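Workshop tips: a two-arm laundry table

These notes come out of building a folding table with two small arms in the shared workshop on Kamata Street. Most of them apply to any pair of arms that has to handle cloth on a bench.

Build the box first

Cut the tabletop and the three walls before you order anything else. A plain white or off-white finish on all of them makes light and dark clothes easy to pick out. Matte paint is better than gloss. Gloss throws bright spots and you will end up sanding it back.

Leave the front open. You will be reaching in all day to untangle things.

Let the wall paint cure for 4 days before you press anything against it. It feels dry much sooner, but it marks.

Mounting the arms

Put both base plates at the front, one left and one right, and set them in cutouts. Cut the holes slightly small and file them out. Bolt through, with a washer on the underside, and check the bolts again after the first evening of running. Ours had backed off on one side - thread locker fixed it.

Run an aluminum rail across the front between the two bases. It gives you a straight line to measure from when you set the home positions, and it covers the raw edge of the top.

Space the bases by the longest thing you plan to pick up. Lay a pair of adult pants on the bench, bunch them lengthwise, and mark where each gripper would have to close. We got this wrong the first time and had to fill two holes.

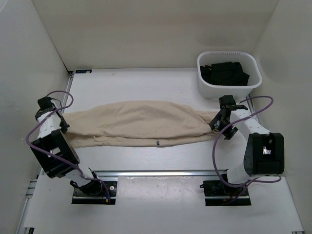
Issue 7

Stretching a garment between the arms is the first thing to get working. Set both grippers to the same depth on the table so the cloth runs parallel to the front rail. A little sag in the middle is fine. If you pull until it is straight, the motors heat up and thin fabric gets pinch marks.

Start with light pants or a towel. Leave black clothes for later and keep them in the basket. Folds are hard to see on black, for you and for the software.

Cables

Leave more slack than looks tidy. Each cable needs a loose loop that lets the arm reach its farthest point without a tug at the connector. Move the arm by hand through its full range with the power off and watch the loop. If it catches on the motor housing, move the tie and not the cable.

A bright color helps. Ours are purple and easy to spot against the white.

Basket

A plastic basket in a back corner works well. Flared sides are easier to lift out of than straight ones. We tried the Drulto folding crate and it collapsed whenever a gripper touched the rim, so go with something stiff. Put a strip of rubber mat under it and trace the outline in pencil so it goes back in the same spot.

Fill it no higher than the rim. One item at a time is much easier to grab when the pile is not spilling over.

Grippers

Angular metal or hard plastic jaws slip on smooth cotton. Cut thin pads from a bicycle inner tube and glue them on with Tandance contact cement. Replace them when they go shiny. Ours lasted some 125 picks.

Cleaning

Wipe the white surfaces with dish soap and warm water. Scuffs on the front panel come off with a melamine sponge, used lightly. Lint builds up around the base plates, so run a soft brush there each week with the power off.

Parts and manuals for the arms are kept in the Hivov cabinet, bottom drawer. Put the hex keys back.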